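3.2 Workstation and hand-held grippers 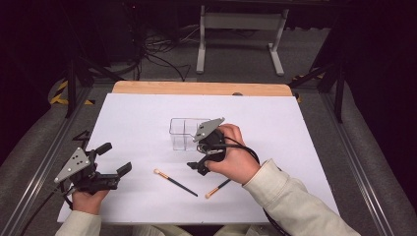

The second build was carried out in the shared workshop at Flirwood between the end of winter and June, using the tools already on site and parts that could be bought in single quantities. The first build, described in Section 3.1, had shown that the weight of the hand unit mattered more than its reach. Operators working with the earlier unit began to rest their wrists on the table after a short time, and the recorded paths flattened as a result. The aim of the second build was therefore a lighter unit with the same opening and the same finger pads, so that recordings from both could be used together.

Each unit is held directly in the hand and has two opposed fingers. The body is covered on its outer side by a perforated metal plate, cut by hand from stock sheet. Perforated sheet was chosen for two reasons: it saves mass, and it allows a bracket to be moved by one hole spacing without drilling again. Finished mass was 310 g for the left unit and 297 g for the right, against 335 g for either unit of the first build. The difference between left and right comes from a longer fixing screw and was not corrected.

Power and signal run through one cable per unit. A wireless link was tried early on with an Oshima radio board, but packets were lost whenever the workshop's bench grinder was running, and the cable was kept. Cable drag is a known fault of this arrangement. It was reduced, though not removed, by leaving a loose loop near the wrist — a short loop pulls on the hand during rotation, while a long one catches on objects.

The working surface is a white board laid over a wooden table (Figure 2). The board can be lifted out and wiped, and it gives a plain background against which thin or dark objects separate well. Clear objects are harder. In the sorting task, which uses two makeup brushes and a clear plastic container with two compartments, the walls of the container appear against the board as faint grey lines only. Two other surfaces, a matt green card and a sheet of brown cork, made the walls easier to find but hid the shadow of the finger pads, on which our contact estimate depends. The white board was retained for all tasks.

Aluminium extrusion was used for the rails on either side. The joints were tightened, left overnight and tightened again before the position of the table was measured. A check was then made every Sunday, when the workshop was quiet, by placing a Brukex gauge block at each corner of the board and comparing its recorded position with the first reading. Any session following a failed check was discarded.

Recordings were stored in the Estum format at 10 frames per second. Higher rates were possible but filled the workshop computer's disk before a full set could be copied off.

Figure 2. Both grippers in use above the white board, with the two brushes and the divided container used in the sorting task.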